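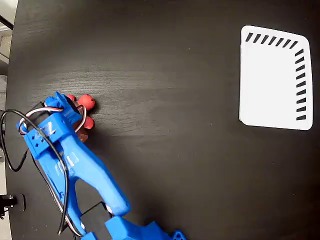 May 2021
By Nhi Đinh

I judged the student robotics showcase at Rokmont this spring, and I have been arguing with myself about it ever since. The task was the same for every team. A small arm sits at the edge of a table. A soft toy goes down somewhere within reach. The arm has to pick up the toy and set it on a white target. That's it. A toddler does this before breakfast and then throws the toy across the room.

I don't say that to be mean. Getting a cheap arm to close on something squishy is hard, and anybody who has spent an evening re-seating a servo cable knows it. My problem is with how we score the thing and what we tell the kids their score means.

The winning team reported a success rate of 92 percent. It went on the slide in very large type, and the parents clapped, and so did I. Then I asked where the toy had been placed for those trials. The answer was that there were 4 starting spots, marked on the table with tape, and that the tape came up afterward. I asked what happened when the toy was somewhere else. One student looked at another student. "We didn't really test that," she said, and I liked her a great deal for saying it.

Nothing in the rules asked them to. The Cultberg guidelines, which our club borrowed almost word for word, reward the percentage and a video. They have no line for trying a different toy, or a different table, or the same table with the blinds open. The arm had been shown 136 demonstrations by a student steering it by hand, and then it repeated something close to what it had been shown. I'm willing to call that learning. I'm less willing to call it what the banner over the stage called it, which was "robots that understand their world."

Compare the team from Moges, who finished near the bottom. They put their toy down wherever a classmate felt like tossing it. Their arm missed constantly. It got 46 percent, and on one try it pushed the toy slowly and with great confidence off the table. But they had a notebook full of misses, sorted by cause — gripper too wide, toy lying on its side, shadow from somebody's head. I would hire the people who kept that notebook. They got a participation certificate.

I hear the other side. My co-judge thinks a clean win keeps students in the program, and that you can teach them about bad testing later. Maybe. I have been hearing "later" for as long as I've done this, and I keep meeting adults who quote a demo video as if it were a result. Somebody taught them that, or let it slide.

The sponsors don't help. Plovomgate paid for the parts and wanted something that would look good in a newsletter, and a notebook full of misses doesn't photograph well. Fine. Let them have their picture. They shouldn't also get to decide what counts.

So before the October round I've asked for two changes. The judges place the toy, and the team doesn't know where until it goes down. And every team hands in its failures along with its percentage, with points for how well they're explained. I've been told this will bring the scores down. I expect it will. I've also been told the rule change needs a vote, and that the last vote on anything was about pizza.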